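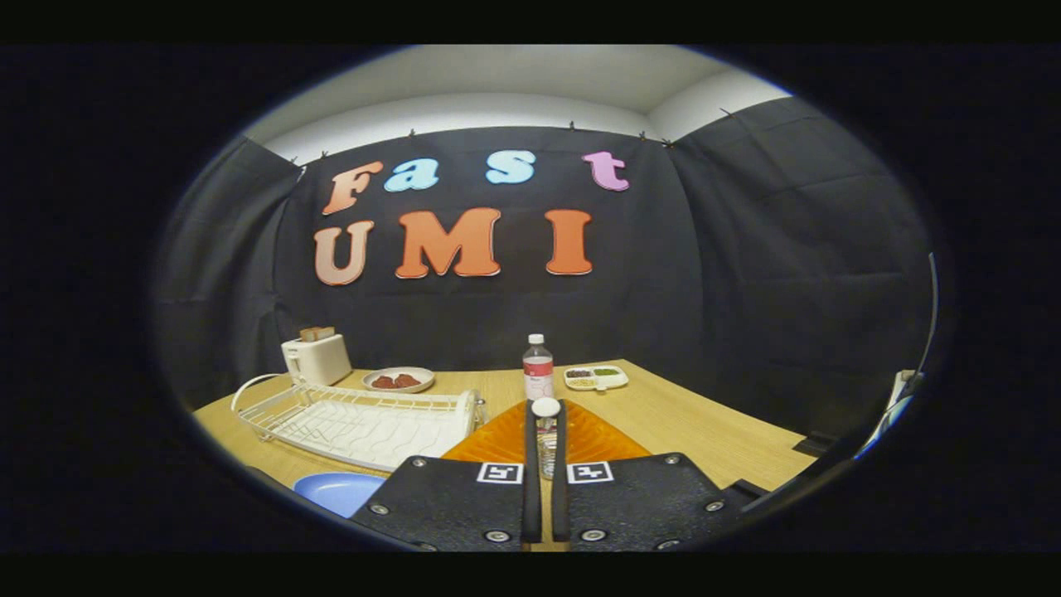

Lista de revisión de la cocina y el comedor de personal
Edificio Fillgate, planta 2
Revisión mensual, febrero

Marcar C (conforme), NC (no conforme) o NA (no aplica). Anotar siempre una observación en los NC.

1. Salidas y paso

1.1 Puerta al pasillo libre y abre sin llave: C
1.2 Señal de salida iluminada: C
1.3 Suelo sin cables ni cajas en la zona de paso: NC
Comentario: dos cajas de papel junto a la puerta del almacén. Se retiraron durante la visita. Ya pasó en enero.

2. Protección contra incendios

2.1 Extintor 644, en su soporte y con precinto: C
2.2 Manómetro en zona verde: C
2.3 Manta ignífuga accesible: NC
Comentario: la manta está detrás del microondas. Hay que pasarla a la pared de la izquierda, a la altura del interruptor.

3. Instalación eléctrica

3.1 Enchufes sin holgura ni marcas de calor: C
3.2 Diferencial probado con el botón de test: C
3.3 Sin regletas encadenadas: C
3.4 Hervidor, cable y base: NC
Comentario: funda del cable pelada cerca de la clavija. Retirado del uso y etiquetado. Pedido a Dandeo con la referencia 364.

4. Agua y limpieza

4.1 Grifo sin fugas: C
4.2 Desagüe sin olor, traga bien: C
4.3 Productos de limpieza en el armario bajo, cerrados: C
4.4 Botellas y envases rellenados con etiqueta legible: NC
Comentario: en el armario, un pulverizador sin nombre. Se desechó. Quien rellene un envase debe poner el producto y el mes.

5. Nevera

5.1 Temperatura entre 2 y 5 grados: C
5.2 Alimentos con fecha: NC
Comentario: varios recipientes sin fecha en el estante inferior. Aviso puesto en la puerta, se vacía el último viernes de mes.
5.3 Junta de la puerta: C
Comentario: algo reseca en la esquina superior. Mirar otra vez en marzo.

6. Botiquín

6.1 Contenido según lista interior: C
6.2 Nada caducado: C
6.3 Teléfonos de emergencia a la vista: C

Pendiente para Rastbridge Mantenimiento: manta ignífuga y hervidor. Plazo, 15 días.
El resto queda a cargo de la planta.

Copia en la carpeta azul de recepción.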